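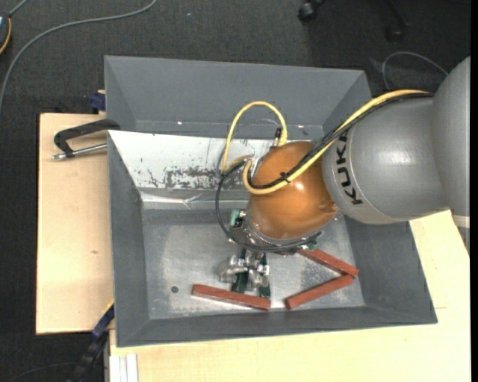 Handout 2: Where Do You Put Things? Notes on shelf order

Ülle Ķēniņš, 2 June 2018

Okay, so last session we ran over (my fault, I got going on card catalogs) and I promised I'd write up the rest. This is most of it. Bring it to the next meeting with your own scribbles on it, please, because I've left out a few things on purpose and a few by accident.

The question we ended on was this: if you have a room full of stuff, does it matter what order the stuff is in? You all said yes, of course. Then I asked why, and it got quiet!

Let's start with fixed location. In a lot of old libraries a book had one spot, and the spot had a number. Third case, second shelf, fifth book along. The number told you where the book lived and nothing whatsoever about what was in it. If you bought a new book on bees, it went in the next free space, maybe beside a sermon. My favorite case for teaching is the Aguiar list from 1595, which I passed around in photocopy. Go back and look at how it's written. Every entry has a shelf mark, and the size of the book comes before the title. Size! That tells you how the person was thinking – big books on the bottom, little ones up top, and subject a distant third.

Relative location is what most of you grew up with. The book gets a mark that says what it's about, and it sits between its neighbors wherever they happen to be. Buy ten more books on bees and everything after bees slides down. Lovely for the person wandering the shelves, and rather less lovely for whoever does the sliding. I spent a summer doing it at the Larudcombe reading room and my knees still remember.

Somebody asked (I think from the back row) whether anyone uses fixed location now. Yes, lots of places. Closed stacks do it all the time, where readers fill out a slip and wait at the desk. If the public never walks the shelves, you can pack by size and fit far more in. When Larudcombe moved its pamphlets over to size order, they got back nearly 60 feet of shelf. Same pamphlets, same room.

The catch is that you're now completely married to your list. Lose the list and you've got a very tidy heap. With subject order you can lose the catalog and still find the bees, more or less, by walking over to the natural history and squinting.

A word on broken order, because it comes up in the reading. The Plillasis system (the one with the colored spine tabs) tries to have it both ways: subject first in broad groups, then size inside each group. I like it more than the textbook does. The textbook complains that broad groups get too broad, and fair enough, "Arts and Trades" did end up holding cookbooks and bridge building. But for a small collection with one person at the desk I think it's perfectly sensible, and you're welcome to argue with me.

Terms to know for next time: shelf mark, accession number, closed stacks, browsing, shelf list, dummy. (A dummy is the block you leave where an oversized book ought to be, with a note saying where it went. People mix it up with a bookend every year.)

Reading: Ninel packet, pages 2 to 21. Skip the long footnote on bindings unless you enjoy that kind of thing, in which case come talk to me, I have more.

Homework: pick one shelf, drawer or closet at home that somebody else arranged. Write a page on what order it's in and how you worked that out. Don't ask the person until you've finished! Then ask, and add a paragraph at the bottom with their answer. Spice racks are fine. Please, no more sock drawers, I had so many last year.

Pages are due at the start of the session, on paper, with your name on the back.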